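# Zein gift guide list

A plain list of gift ideas, with prices and notes, kept by Raghda Chamoun and Tomás Doherty. Last proper tidy-up: August 23, 2023.

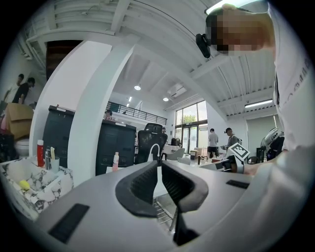 ## What is in it

`gifts.csv` has 1,112 rows, one per suggestion, copied by hand from gift guides we read between us. Mostly candles. If you were hoping for a clever new idea for your father-in-law, lower your hopes now.

| Column | Meaning |
|---|---|
| `item` | what the guide called it, adjectives removed |
| `for_whom` | mum, dad, teacher, "her", "him", host, other |
| `price` | in pounds, as printed on the day |
| `paid_link` | yes, no, unclear |
| `claim` | the promise made for it, word for word |

`shops.csv` lists where each thing was sold. Join on `item_id`. A few ids point nowhere and I have stopped looking for them.

## How far to trust it

Not very far. Prices were right when typed in and many won't be now. "Was £40, now £25" is recorded as £25, and I have my doubts that most of these things were ever £40.

`paid_link` is our reading of the small print. Where a guide said "we may earn a little something", we put yes. Where it said nothing at all but every link went to the same shop, we put unclear, though you can guess what I think.

The `claim` column is there for anyone who wants to count how often a scented candle is "guaranteed to make her smile". Please don't take it as evidence that anybody smiled.

## What we tried ourselves

Only 3 items, so don't build anything on this.

- **Sureo hand cream set.** Fine. The tin is nicer than the cream. Najwa Haddadin liked it more than I did.
- **Lullell sleep mask.** Sold as "weighted". It weighs about 100 grams, and so does a bar of chocolate, which I'd rather have.
- **Prirnmont recipe journal.** Good paper, but half the pages are taken up with printed quotes. Still in a drawer.

## Known problems

- `for_whom` copies the guides, so slippers are for mums and barbecue tools are for dads. We left it alone on purpose. Changing it would hide what the guides say.
- The same mug appears under 10 different names. Bart Van Beek merged some of them; I undid two of his merges, and he may be right about one.
- Nothing from before June of last year.
- Guides aimed at teenagers are thin on the ground here. Abla Karaki has a separate list that we haven't checked or added.

## Using it

Do what you like with the files, but keep the note about prices if you pass them on. Corrections are welcome with a link to the page you got them from. Suggestions that we add your shop will be left unanswered – we've had plenty.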